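Talks on the Raltgate crossing resume after three-month break

Negotiators from both sides of the Raltgate border returned to the table in September, three months after talks on reopening the crossing broke down over customs checks and the return of detained lorry drivers.

The two delegations met for just under five hours in the lakeside town of Dandness. They left by separate doors and issued separate statements, but both said a second round would follow before the end of the month. 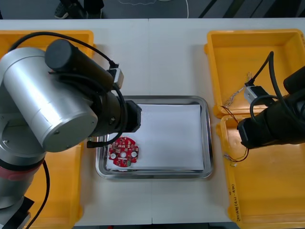
By Frans Verbruggen
Diplomatic correspondent

The crossing was closed in spring after a dispute over inspections left hauliers stuck on the bridge for several nights. Before then it carried 3,000 people a day, most of them traders, farm workers and families with relatives on the other bank. The nearest open post is a drive of 258 kilometres by way of the mountain road.

Amparo Bustamante, the mediator appointed by the two governments, said the morning session had dealt only with the drivers. Seventy are still being held, according to the list she read out to reporters. She declined to say whether any would be freed before the next meeting.

"I have asked both governments to stop speaking about these men as if they were part of a trade deal," she said. "They should be treated as a separate matter, and dealt with first."

The afternoon was given over to customs. The northern side wants its own officers posted at the southern end of the bridge. The southern side has refused this since the closure and offered instead to share its inspection records each evening. A draft handed round at lunch suggests joint teams for a trial period of six weeks – an idea put forward last year and dropped after objections from the army.
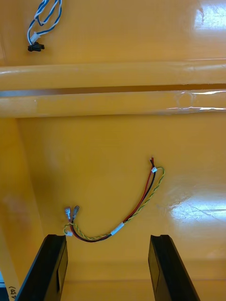

Joint teams would work only if they had the power to wave a lorry through without telephoning either capital, Hagos Belay told a local radio station after the meeting. He said the earlier plan had failed because officers on the bridge had to wait for permission for every load, and that fruit growers could not afford another harvest like the last one.

A petition calling for the bridge to be opened to people on foot, whatever happens with freight, was delivered to the hotel where the talks were held. It carried 2,377 signatures from villages on both banks. Ms Bustamante accepted it at the gate and said copies would go to each delegation.

Neither side has said publicly that it would accept a partial opening. The southern foreign ministry said in a short statement that it "remained ready to consider practical steps". The northern delegation made no mention of foot passengers.

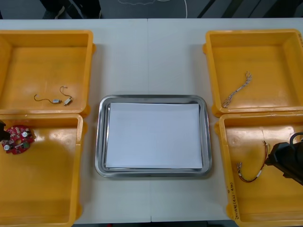 Can people use the crossing while the talks go on?
It stays closed to all traffic, apart from ambulances with a permit from both sides.

The second round will again be held in Dandness. Customs officials have been told to bring written comments on the draft, and the list of detained drivers will be the first item in the morning.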